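Gallery: Sorting the Cloth at Clonditz

The linen sale at Clonditz takes in 101 bags of donated cloth a year, most of it scarves, napkins and squares cut from old dresses. All of it passes over the white tables in the back room before it goes out for sale. These pages show the sorting side of the work. The sale itself has its own gallery, under Dramani Hall. 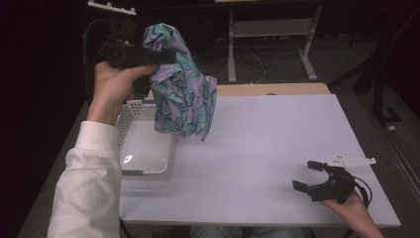
Page last changed: 10/28/22

Pale lavender cloth with a paisley or swirl print in turquoise, teal and dark green. Patterned pieces like it are kept apart from the plain ones and go in the white basket on the table. Plain cotton is stacked on the shelf by the door and sold by weight – 300 grams is the smallest bundle.

Pieces are not ironed here. Anything creased is sold creased, and buyers seem not to mind. Cloth with holes goes to the Flilness quilting group, which took 86 pieces in the spring and has asked for more blues.
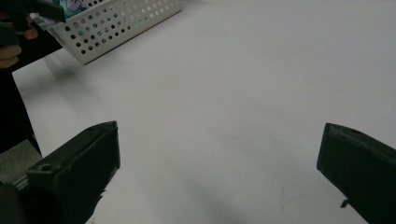 Baskets replaced cardboard boxes on the sorting tables two years ago. The boxes sagged and had to be opened to check what was in them. With the perforated side of the white basket you get dots of teal, pink and gray showing through, enough to tell the prints from the plains at the far end of the room. We have 18 of these baskets and would take more of the same shape – they need to stack with the ones we have.

Bags can be left at the Cisik Street entrance during opening hours. Please tie them shut, and keep curtains and bedding separate. Larger items are sorted in the front room and are not shown in this gallery.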